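Gumska District Security Liaison Program
Progress report to the Tresico Fund, second reporting period

1. Status

The liaison desk at the district administration office has operated without interruption since the start of the period. It logged 152 incident reports from ward heads, of which 100 were referred to the police command and the remainder settled at ward level. The previous period closed with no common log in use.

The standing meeting between the administration, the command and the ward heads was held as scheduled. Minutes were signed and filed with the district secretary. Vorkora ward joined after its new head was sworn in.

2. Reporting line

The after-hours line now routes to the duty officer first and to the liaison desk second. Calls from Villca are still dropped when the relay station loses power. A backup battery has been approved under budget line 9 and is awaiting delivery.

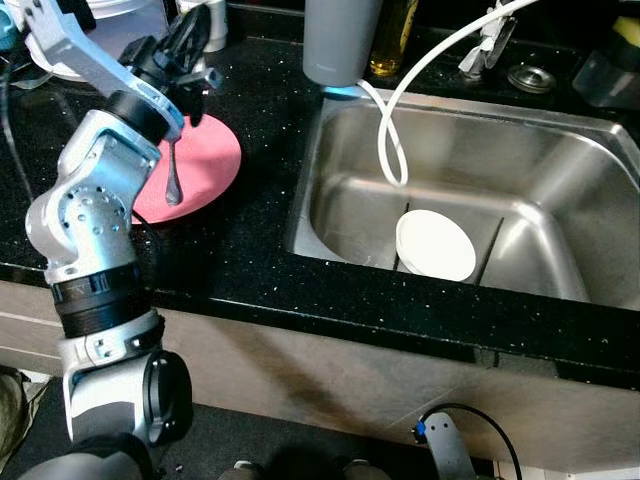 Flor Cuadros objected at the last meeting that a referral is not a response, and asked that the log show the hour at which an officer reached the ward. The column has been added. Entries made before the change will not be filled in from memory.

3. Training

Ward staff completed the course on report writing and handling of statements. Attendance was 32. The session on land disputes was moved to November at the request of the command.

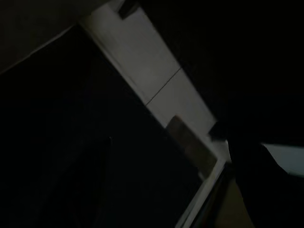
Detail of a joint between two light gray sections.

4. Open items

Fuel allocation for night patrols remains with the state office. The draft agreement on sharing the log with neighboring districts is under legal review. Unspent transport funds are carried forward under the same heading.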